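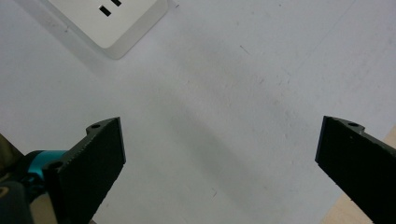 Do I really have to wash a wall before I paint it, one reader wants to know, or is that just something paint stores say so they can sell me a sponge?

You really do, and I'll sell you the sponge too. Walls pick up hand grease, cooking film, hairspray and whatever the dog leaves behind, and new paint doesn't like sitting on any of it. Warm water with a small squirt of dish soap is plenty for most rooms. Wipe, rinse with clean water, and let it dry overnight. Kitchens need a stronger cleaner, especially near the stove.

Can I skip the primer if I'm going white over white?

Sometimes! If the old paint is sound, clean and not shiny, two coats of a decent wall paint will usually do it. If you've patched anything, prime the patches. Bare filler drinks up paint and you'll see a dull spot there every time the sun comes around. Water stains need a stain-blocking primer, full stop. I once put four coats of white over a brown ring in my own upstairs hall because I was too stubborn to open the primer, and the ring came right back.

Why are there so many whites?

I know. We have a whole wall of chips and people stand in front of it looking like they're about to cry. Most whites have a little something else in them, usually yellow, gray, pink or blue, and you only notice it once it's next to another white. Take your chips home and hold them up against your trim, your floor and your biggest piece of furniture. Look in the morning and look again with the lamps on. North-facing rooms tend to make everything colder, so a white that seemed creamy in the store can go quite flat in there.

The one I mix most is Huranach, a soft white with the tiniest drop of gray. It's in my own kitchen. If you want something warmer, ask for Flutance, which I'd put in a bedroom before I'd put it in a bathroom.

Do I have to take the outlet covers off?

Please do. It takes a minute with a screwdriver and it looks so much better than a wobbly line painted around the plate. Turn the power off at the breaker first. Put the screws in a sandwich bag and tape the bag to the back of the cover (I have a jar at home full of tiny white screws that belong to nothing). Keep wet paint and wet rollers well away from the open box, and if anything in there looks scorched or loose, leave it alone and call an electrician.

Which finish hides scuffs best?

Flat hides bumps and bad patching, but it marks if you so much as look at it. Eggshell is my pick for halls and living rooms. Satin wipes down easily, so it's good for kids' rooms, though it shows every dent in the drywall. Ceilings get flat. I've never regretted a flat ceiling.

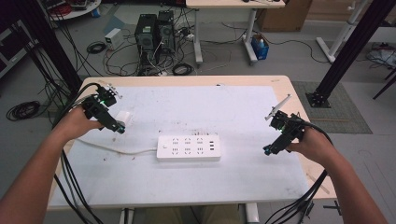
Shona Goodwin
Owner, Goodwin Paint & Paper, Skinport

A few of you asked for the answers about touch-ups to go on this page as well, so I've added them.

Can I just dab paint over a mark?

Try cleaning it first. A damp cloth gets a lot of marks off, and a melamine sponge gets most of the rest — go gently, it can leave a shiny patch on flat paint. If you do have to dab, use paint from the same can and the same kind of tool you used the first time. A brushed spot on a rolled wall will stand out even when the color is perfect. On a wall that's been up for years I'd paint corner to corner.

How long does leftover paint keep?

Around seven years if the lid is tight and it never froze. Stir it, smell it, and if it's sour or lumpy let it go. Write the room on the lid before you put it away!

Can you match a color if I've lost the can?

Bring me a chip the size of a quarter or bigger and I'll get close. Cut it from behind an outlet cover or inside a closet, someplace you won't miss it. I keep a card for every color I've mixed since I opened, and we just got to number 3556, so if you bought it from me, give me your name and I'll go digging.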